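Bench and Front Counter Helper, Part Time
Mosetti Computer Repair, Zodurdale

Last updated: Sep 13, 2023

We're a small repair shop on the lower end of Bakos Street, two doors up from the bakery, and we're looking for a friendly person to join us for the fall and, if we all get along, for a good long while after that. The job is 10 hours a week to start, split over two afternoons, and it'll grow once the students are back and their laptops start misbehaving.

You'd spend a good part of your time at the front counter. People come in worried (it's usually family photos, or a paper due in the morning) and we'd like someone who can listen to the whole story, even the parts that don't have much to do with the computer, and then write up a clear ticket so the bench knows where to start. You'd also answer the phone, call customers when their machines are ready, and keep the parts shelves in some kind of order. Tatu Magesa has run our counter for years and will sit with you for your first couple of weeks, so please don't worry if you've never used a ticket system before. Ours is old and a bit fussy, but you get fond of it.

The rest of the time you'd be in back with Damir Lazarević, learning the bench. Mostly that means desktop towers: cleaning them out, swapping drives, putting in memory, and working out why something won't start. Damir is a patient teacher and he'd much sooner be asked the same question four times than have you guess!

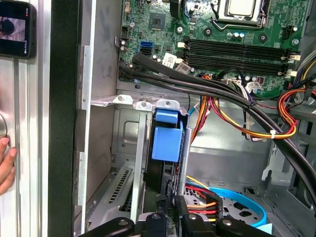 Inside a desktop tower, with the four memory slots empty.

You don't need a certificate or a degree. We'd love to hear from people who have built or fixed a computer of their own, but we'd be just as pleased to meet someone who repairs bicycles or sewing machines and is curious about the rest. Steady hands help. So does being able to lift a 50-pound box now and then, though we do have a cart and there's usually somebody around for the other end. We need you to be kind to customers, on time most days, and comfortable saying "I don't know, let me find out."

Pay is hourly and we'll talk about it openly at your first visit. After your trial period there's a $600 yearly allowance for classes or tools, and you choose what to spend it on. We close for a week in February, with pay, and there's free parking behind the Nesholm building.

To apply, come by any weekday after 2 and ask for Tatu, or leave a note at the counter with your name, your phone number, and a few lines about something you've fixed (or tried to fix, those stories are often better). A résumé is welcome but you don't have to have one. We'll call everyone back, even if it takes us a few days to get to you.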